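Ticket 254: left gripper lets go of odd-shaped toys (OPEN, then sort of closed)
Robotics Club, Tallness team

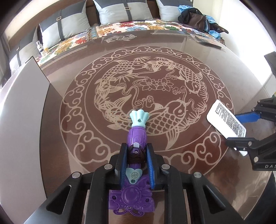
Joyce Lema
Student lead, grippers and pads

Okay, so this is the one everybody's been asking me about! During practice runs our left gripper would grab something, lift it, and then the thing would slowly rotate until it fell out. Boxes were fine. Anything round and fat in the middle, forget it.

First try: I blamed the pads, obviously. Swapped in new blue ridged ones from the spare bag, ran the purple toy again, same slow spin. (Sorry to Leandro, who cut those pads and got a slightly grumpy message from me.)

Second try: Benjamín said check the bolts before touching anything else, and of course I'd skipped that. One by the finger base was loose enough to turn by hand. Tightened it, did 23 pickups, dropped 5. Better, but still too many for the Sirkon round, where you only get 2 drops before they stop your clock.

Third try, and I think this is the real problem: where we grab. The toy has hair wound around the middle, right where the fingers close, so the ridges are biting into hair and the plastic underneath can slide. I'd been aiming for the middle every single time. Going lower, nearer the mint-green heart, feels a lot more solid, though you have to come in straight or you bump the base.

The other gripper is on the white box with all the tiny print and I haven't changed a thing on that side. Please leave it alone for now so we have something to compare with!

Reply from Wahyudi Lumenta, July 9, 2024:
Could you log the low grabs separately from the middle ones? They're all in one column and I can't tell which is which.

Me again: yes, done, new tab called "low." Still need somebody to try it with the old pads. Leandro, they're in the Runari box if you want a turn.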